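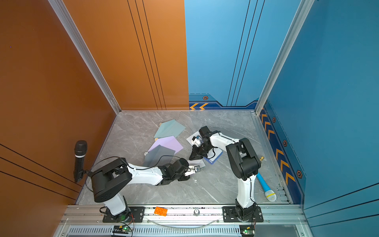 Two robot arms above sheets of coloured paper

Altier opens counselling service for adult brothers and sisters of disabled people

For immediate release

Altier, the counselling charity for families, will open a new service in November for adults who have a disabled brother or sister. The service will be free to use and will be based at Oltmanns House, where the charity already runs its work with parents.

People who come to the service will be offered up to 20 sessions with a qualified counsellor. Sessions can be taken in person or by telephone, and can be spread over a longer period if someone's caring role makes weekly visits difficult. There will also be a monthly evening group, starting at 6.30pm, for those who have finished their own sessions or who would prefer to begin by meeting others.

The service has been paid for by a grant from the Rakov Fund. The grant covers two counsellors, a part-time coordinator and the cost of supervision for the first three years.

Altier has worked with parents of disabled children since it was set up. Over that time counsellors heard more and more from grown-up siblings, who often rang on behalf of a mother or father and then stayed on the line to talk about themselves. Many were expecting to take over as the main carer when their parents died. Others lived a long way off and felt guilty about it. A few had not spoken to their brother or sister for years and did not know whether they wanted to.

A pilot ran for 10 months before the decision was made to go ahead. It was small, with one counsellor working two days a week, and its waiting list had to be closed before the end. Most of those who came were in their forties and fifties. Several had never had counselling of any kind, and some said they had put off asking for help for so long that they were unsure how to start the conversation.

Elfriede Hollmann, who leads counselling at Altier, said: "Siblings usually have the longest relationship of anyone in a disabled person's life. They are asked about dates and medicines and who holds the keys, and much less often about how they are. We want them to have somewhere to come in their own right – they don't need to be the main carer, and they don't need to be in a crisis."

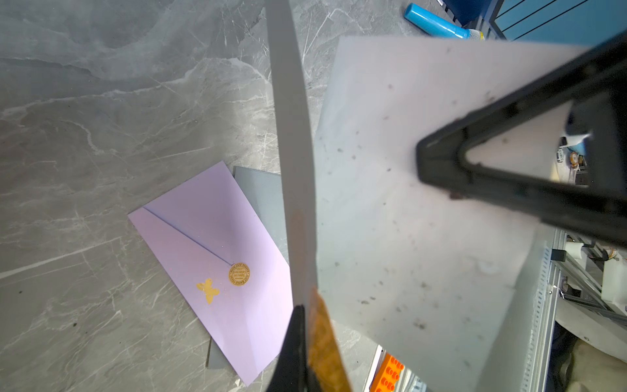
Do I need a letter from my GP to use the service?

You can contact Altier yourself, and no letter or referral is needed from a GP, social worker or anyone else.

Anyone aged 18 or over with a disabled brother or sister can apply. Half-siblings, step-siblings and people who grew up together in foster care are all included. The service is also open to those whose brother or sister has died. Everyone who applies will be offered a first telephone call with the coordinator, followed by an assessment with a counsellor. If counselling does not seem the right kind of help, the coordinator will talk through what else might be available locally.

What is said in sessions is confidential, within the usual limits on safety. Altier will not share information with other members of the family, including those who already use the charity's service for parents. Where two people from the same family are being seen, they will have different counsellors and their appointments will be kept apart.

Telephone sessions will run on the Drekex booking line, which the charity moved to last year. Text reminders can be switched off for people who share a phone or would prefer not to receive them.

Altier has also written a short guide, Brothers and Sisters, Grown Up, covering wills and trusts, talking to ageing parents about the future, and getting a carer's assessment. A first run of 2,000 copies has been printed and will go to libraries, day centres and GP surgeries. Large print and easy read versions can be requested from the office.

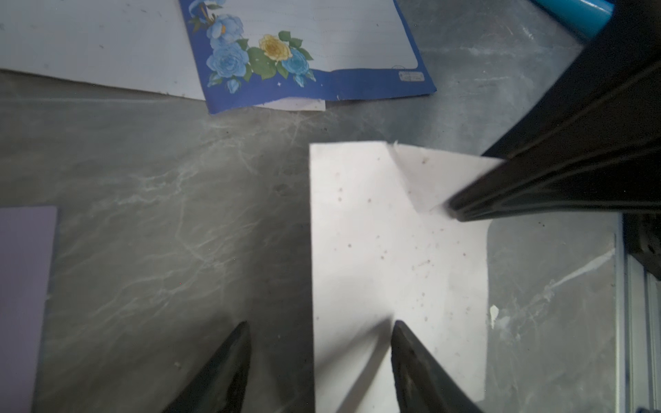

White paper on a grey marble-patterned surface.

Applications are open now, and first appointments will be given in the order in which people apply. Two evening slots each week are being kept for people who work during the day. Oltmanns House has step-free access from the car park, a hearing loop in both counselling rooms and an accessible toilet on the ground floor.

Notes to editors

Altier provides counselling to families of disabled children and adults.

Elfriede Hollmann is available for interview. People who took part in the pilot will not be put forward for interview, in line with the charity's policy on confidentiality.

Requests for interviews or for copies of the guide should be made to the Altier office at Oltmanns House.

Ends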